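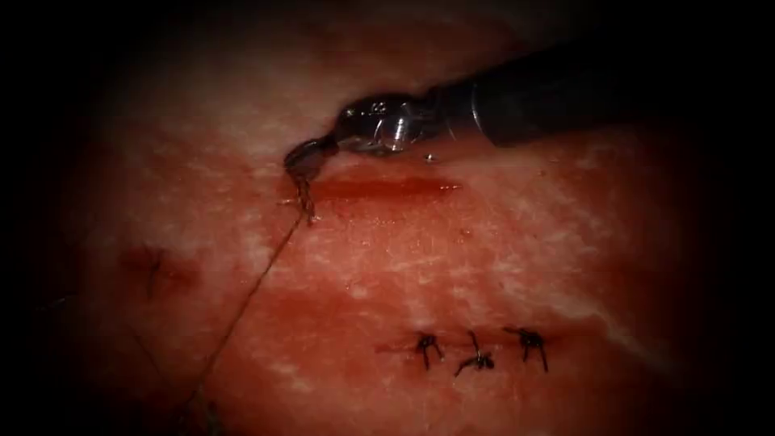
Alaoui held on by a neck to win the feature race at Hustville on Sunday, giving trainer Nelly Urrego her first success in a contest she had twice lost in a photo finish.

The 5-year-old gelding tracked the early leader, Buteck, through a steady opening half mile and moved to the front with 400 yards to run. Cinow came with a strong run down the outside but could not get past, and Buteck stayed on for third, another two lengths back.

"He idles when he gets there, so I was shouting at him for the whole last furlong," Urrego said. "He likes a bit of company and he got it today."

Jockey Saskia Mahuika, riding Alaoui for only the second time, said the plan had been to wait longer. "The leader started to drift and there was a gap on the rail," she said. "I took it. It was probably sooner than Nelly wanted."

The stewards looked at some minor bumping on the final turn and left the result unchanged.

Rain on the morning of the meeting had eased the track to good, and two runners were scratched before the first race. A crowd of some 3,000 attended.

Urrego said Alaoui would have a short break before a step up in distance – most likely back at Hustville in June. Cinow is expected to go for the same race.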